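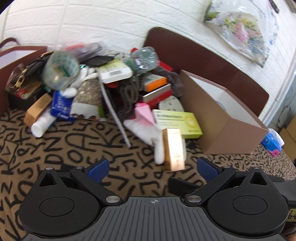
Figure 1. Gripper fingers with blue textured pads, and a small rose-gold box on carpet.

Trunk Rotation Training and Serve Consistency in Club Badminton Players
Project report, Sports Conditioning module
Songül Kocabaş and Kevin Betancur

1. Background

The badminton smash and the high serve both depend on the order in which body segments move. The hips turn first, then the trunk, then the shoulder, elbow and wrist. If the trunk turns late or too little, the shoulder has to produce more of the racket speed. Club players tend to train footwork and shot placement and leave trunk work to a short warm-up. We wanted to know whether a block of floor-based rotation exercises would change how consistently players placed a high serve.

2. Participants and setting

Ten players from the Dandside club took part, all over 18 and all playing at least twice a week. None had a current injury. Testing was carried out on court 2 at the Vareck sports hall, starting at 18:30, after the junior session had finished. The same shuttles (nylon, medium speed) were used throughout.

3. Method

Each player hit high serves from a marked position to a target zone at the back of the opposite service court. A serve counted as good if the shuttle landed inside the zone, lines included. Net faults and serves out at the back were scored as misses. Over the whole project 2,480 serves were recorded, counting the familiarisation serves, which are left out of the results.

The training block consisted of the following, done on a mat before normal play:

Side-lying trunk rotation, both sides
Dead bug with slow opposite arm and leg
Kneeling rotation with light elastic band
Side plank with top arm reach

Each session took about 10 minutes. Players kept a paper log, signed by whichever of us was present. Band resistance was not increased during the block. Seated trunk rotation was measured with a goniometer before and after the block, three attempts per side, with the best value kept.

4. Results

Attendance at the exercise sessions was 82 per cent. The two players with the lowest attendance both missed sessions because of shift work.

Serve consistency improved in most players, but the gains were small and uneven. Players who began with a low score improved most. Those who already placed the serve well changed very little. Seated rotation increased more on the non-racket side than on the racket side. We found no clear link between the change in rotation and the change in serve score.

5. Discussion

The lack of a control group is the main weakness. Repeating the serve test is practice in itself, and we cannot separate this from the effect of the exercises. Fu raised the same problem in our interim review in May, and suggested splitting the players into two groups with the second starting later. By that point all the players had begun the block.

The target zone was probably too large. It did not separate a serve that dropped steeply near the back line from a flatter one that an opponent could attack early. A scoring grid with narrower bands would give more information from the same number of serves.

Goniometer readings were taken by both authors, and agreement between us was not checked. Any repeat should use one tester.

6. Further work

The Clumell club has agreed in principle to a second trial with a delayed-start group. We would keep the exercises as they are, add the scoring grid, and record shoulder soreness on a simple scale after each session.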